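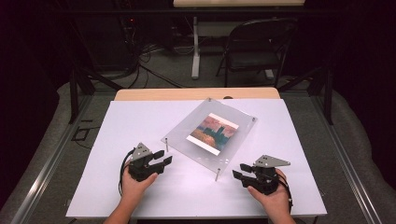 ¿Se puede reactivar el gouache Erari cuando ya se ha secado en la paleta?

Basta con echarle unas gotas de agua, esperar un poco y trabajarlo con un pincel suave. Recupera bastante bien la cremosidad para aguadas y capas medias, aunque para una capa muy cubriente seguimos prefiriendo pintura recién salida del tubo, que queda más lisa y no deja grumos.

Gouache Erari – estuche de 12 tubos

Nos encanta el gouache, y de todos los que hemos tenido en las mesas del taller este es el que más rápido se gasta (buena señal). Erari es la línea de gouache tradicional de Brornley: pigmento, goma arábiga y muy poca carga, sin blanqueantes para igualar los tonos. Cubre de una pasada en los colores opacos, seca mate de verdad y admite que uno vuelva sobre lo pintado con el pincel húmedo para fundir un borde o abrir una luz.

Está pensado sobre todo para pintar en pequeño: bocetos de color, cuadernos, postales, apuntes de paisaje, portadillas, cartas de color antes de pasar a un formato mayor. La pasta es algo más densa que la de otros gouaches de estudio, así que conviene cargar poco el pincel. Con el agua justa llega a la textura de la nata líquida, y ahí es donde mejor se comporta – no se encharca, no hace cerco y deja marcar el trazo si apetece.

Qué colores trae

Amarillo limón, amarillo medio, ocre dorado, naranja, bermellón, rosa frío, tierra de Siena tostada, verde oscuro azulado, azul ultramar, azul turquesa, blanco permanente y negro marfil.

El rosa frío merece párrafo propio. Mezclado con una punta de naranja y mucho blanco da esos cielos de última hora que con un rojo normal se vuelven enseguida color salmón de lata. Y el verde oscuro azulado, que mucha gente deja para el final porque en el tubo parece casi negro, es una maravilla para las masas de árboles a contraluz: con ocre se calienta, con ultramar se va hacia la sombra, y apenas necesita negro.

El blanco permanente va en tubo grande y el resto en tubo mediano. ¡Se agradece muchísimo! En gouache el blanco vuela.

Cómo se comporta al secar

Como en todo gouache, los tonos claros bajan un poco al secar y los oscuros suben. En Erari el salto es moderado, pero existe, y en las mezclas con mucho blanco se nota más. Nuestro consejo es tener al lado un recorte del mismo papel y probar cada mezcla importante antes de llevarla al trabajo. Parece una pérdida de tiempo hasta que hay que rehacer medio cielo.

La segunda capa pide mano ligera. Si el pincel va muy mojado levanta la de abajo, y el color se ensucia. Con pasta cremosa y una sola pincelada por zona se pueden poner amarillos sobre verdes oscuros sin que asome nada. Para veladuras grandes sobre fondo seco funciona mejor un pincel plano de pelo blando, bien escurrido.

Las capas muy gruesas pueden cuartearse, sobre todo en papel fino o en cuadernos que se doblan. Si buscáis empaste, esta no es vuestra pintura; para eso va mejor el acrílico mate Fliven, que tenemos en su propia página.

Papel recomendado

Con Erari usamos casi siempre el bloc Olteanu de grano satinado, de algodón y encolado por el canto. Aguanta el agua sin abombarse demasiado y el color se queda arriba, con toda su viveza. El grano fino también va bien. En grano grueso la pintura salta de cresta en cresta y los bordes limpios cuestan más, aunque para follaje y rocas tiene su gracia.

Quien trabaje con cinta de carrocero para dejar margen blanco, que la pegue antes en la manga para quitarle fuerza. Se retira con la pintura seca, despacio y tirando hacia fuera. En papeles blandos un poco de aire tibio del secador ayuda a que no se lleve la superficie.

Paleta, agua y pinceles

Una paleta de porcelana es lo más agradable, y un plato viejo sirve igual de bien. En plástico nuevo la mezcla se recoge en gotitas; se arregla pasando antes una esponja con un poco de jabón. Dos recipientes de agua, uno para limpiar y otro para mezclar, y un trapo de algodón siempre a mano.

El pelo sintético de firmeza media es el que mejor mueve esta pasta. Los pinceles muy blandos de acuarela valen para aguadas y poco más.

Lo que cuenta Shuzhen Du

Shuzhen Du imparte aquí el curso de paisaje en miniatura y lleva dos años usando el mismo surtido, reponiendo tubos sueltos según se acaban. Empieza cada ejercicio por el cielo, deja que seque y coloca encima la silueta del fondo en un solo tono. «Me gusta que el color se quede donde lo pongo», nos decía en diciembre, «y que al día siguiente todavía pueda tocar un borde con agua». De ella es también la costumbre de escribir la mezcla a lápiz por detrás del papel, que hemos adoptado todos.

Proteger y enseñar lo pintado

El gouache seco sigue siendo sensible al agua y al roce. Para guardar los trabajos, papel cristal entre uno y otro y una carpeta rígida, en plano. El barniz en aerosol protege, pero oscurece los tonos y se come parte del mate, de modo que solo lo recomendamos en piezas que vayan a manosearse mucho.

Para colgar, lo ideal es cristal o metacrilato con un paspartú que separe la pintura de la superficie. Al limpiar el metacrilato, paño de microfibra apenas humedecido y nada de alcohol ni limpiacristales con amoniaco.

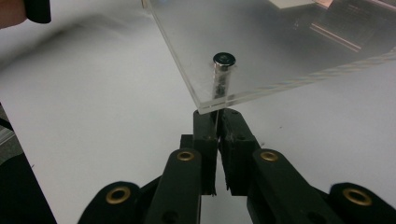

Placa acrílica transparente junto a un cilindro metálico.

Datos del producto

Marca: Brornley
Línea: Erari, gouache tradicional
Referencia: 3000
Aglutinante: goma arábiga
Acabado: mate
Limpieza: agua y jabón neutro
Presentación: estuche de cartón con bandeja extraíble y carta de color impresa
Reposición: todos los colores se venden también sueltos

Conservación de los tubos

Cerrad bien la rosca y limpiadla antes con un papel, que la goma arábiga pega como ella sola. Si un tapón se atasca, agua caliente durante un rato y nunca alicates. Guardados en un cajón fresco y apretando siempre desde abajo, los tubos duran mucho. Si al abrir sale líquido claro, es goma separada: se amasa el tubo cerrado entre los dedos y vuelve a su sitio.

Las cartas de color pintadas a mano están en el mostrador para consultarlas con luz natural, así que, si dudáis entre tonos, venid por la mañana.

Contacto | © Brornley, materiales para pintura | Volver arriba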